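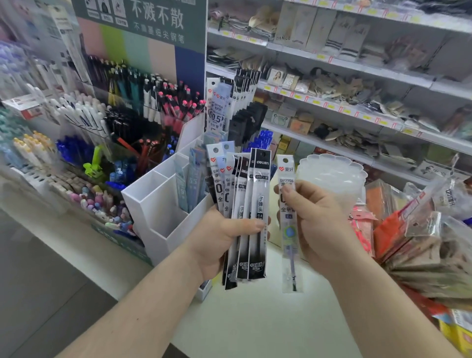 About Dotar

Dotar is a small company of 7 people. We study one question and we try to answer it carefully: can a machine already do the small chores of a home and of a shop? By small chores we mean folding a towel, putting cups in a cupboard, or tidying a display of pen refills so that the next customer finds the right one.

Our short answer today is: some of them, slowly, and with a person standing near.

How we began

The company was started by Latifa Helmy, who worked before in the stock room of a stationery wholesaler. She had visited many presentations where a robot arm moved boxes very fast, and she went back each time to her own shelves, where everything was thin, slippery and hung on a hook. She wanted to know when such a machine would be useful to her. As she could not find a clear answer, she rented two rooms in Cáceres and began to make her own tests.

What we do

We keep a list of chores. At the moment it has 1,707 entries, and each entry describes one job in plain words, with the objects, the place and the result that a reasonable person would accept. "Sort the refills by brand and tip size" is one entry. "Hang them back by the hole" is another one, and it is harder than it sounds.

A refill packet is a good example of our work. It is flat and light, and the plastic shines under shop lamps. Two brands can have the same 0.5 tip and still belong on different hooks. A shop assistant holds several packets like playing cards in one hand and takes a single one with the other, and does not think about it. For a gripper with two fingers, to separate one packet from a bundle is still a serious task. Often it takes two, or it bends the card.

Each chore is tried 20 times with the same machine, and we write down every attempt, also the bad ones. If a person had to help, the attempt is not counted as a success. We are quite strict about this.

Our projects

Stasari is our work for shops: shelves, hooks, price labels and returned goods. Jenness is our work for the home – kitchen, laundry and the things that lie on the floor in the evening. The home is more difficult for us, as no two kitchens are arranged the same way. In Stasari we have 3 chores which we now call ready for daily use, and all of them concern boxes with straight sides. Hanging goods are not among them yet.

Who we work with

We work with shop owners, makers of machines and people who simply have too much housework. We do not sell robots and we do not take a commission from those who do. If you have a chore that is missing from our list, please write it to us in a few sentences, and tell us how long it takes you by hand. Visits to the test rooms are possible in the morning, by appointment.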